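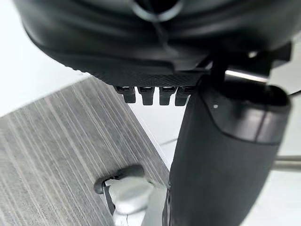 2 min read

Courses > Supply & Distribution > Handouts > Merchant Stock

Overview Notes Reading Contact

Merchants and their suppliers, notes for second session
Lachlan Baxter, updated December 1, 2021

Carrying on from minimum orders. Case is Lowther, plumbing merchant, two main suppliers: Wetgate (fittings) and Nesus (valves).

Reorder point = use during lead time + safety stock. Write it out every time, half the class dropped the second bit in November.

Lowther sells 700 compression elbows a month. Wetgate carriage paid at 300 pieces, below that merchant pays the van. So who is really holding the stock? Think about it before the seminar. 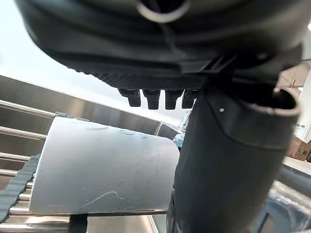 Black housing, textured strip along its lower edge

Terms. Credit account vs pro forma. Rebate is paid on volume at year end, so it does not show in the unit price. Compare net cost, not list. Corey Mudgway's chapter is good on this, skip the tax part.

Returns: unopened boxes only, usually a restocking charge. Check who pays freight back. Often its not written down anywhere.

Own brand. Zavow range sits next to the Wetgate line on the same shelf. Better margin, slower to move. Does the supplier mind? Depends on the agreement, see clause on competing lines.

For next time
- work out reorder point for the valves, opening stock 336
- read the Nesus terms, both pages
- bring a caculator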